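Walking Leader and Study Trip Host, Jondholm (seasonal, with board and lodging)

Posted 10/03/2022

Flundora is a small company that takes groups of college students and adult learners to stay in towns they would probably never have picked for themselves, and we are looking for someone to join us in Jondholm from March until the end of the summer program.

If you've never heard of Jondholm, don't worry, because hardly any of our guests have either. It's an old harbor town with a fish market, two good bakeries, a lot of brick, and a ferry that mostly keeps to its timetable. People tend to get off the bus looking a bit doubtful (I certainly did, my first year!) and by the third evening they're arguing over which side of the canal they would rather live on. Your job would be to help that along, mostly by walking with them, knowing where the toilets are, and being cheerful when it rains sideways.

Each group stays for 7 nights and has no more than 12 guests. You'd meet them off the bus, lead the morning walk through the old docks and up past the Kohlhase warehouses, and then hand over to Engelbert Zaugg for the afternoon sessions on town history. Evenings are shared between the hosts. Some nights that means a slide talk or a quiz, and some nights it just means sitting in the common room with a pot of tea while people write up their travel journals and ask you how to spell the street names.
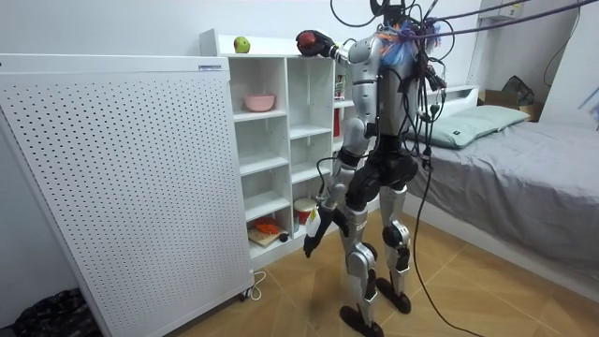
We'd also ask you to take a turn with breakfast, which is a simple affair of bread, cheese, fruit and as much coffee as anyone can drink, and to help with packed lunches on the day we go out to the islands. Dorottya Halász runs the kitchen and will show you how she likes things done. She is very patient about everything except the bread knife.

You don't need a guiding certificate. We would love to hear from you if you like people of all ages, can walk 12 kilometers without getting grumpy, and can tell a story to a group outdoors so that the ones at the back hear it too. Clear spoken English is a must. Any second language is a real help, and a first aid certificate is nice to have, though we'll pay for the course if you haven't got one. Former geography or history students often enjoy this work, but last year's host, Szabolcs Bodnár, came to us from a bicycle shop and was wonderful at it.

Pay is 99 a day in euros, on every day that a group is with us, plus your own room, all meals, and your travel to Jondholm and home again. Between groups your time is your own and you're welcome to stay on in the house. There is a spare bicycle with a slightly odd saddle.

To apply, please write a letter (a page is plenty) telling us about a place you changed your mind about once you'd spent some time there. Add a short list of the jobs you've had and the name of one person we can call. Send it to Fatima Radebe, Flundora, 106 Posex Street, Jondholm, or drop it off by hand if you happen to be passing. Ilona Gál reads every letter along with Fatima, and you'll get a reply either way, though it may take us a couple of weeks when there's a group in the house.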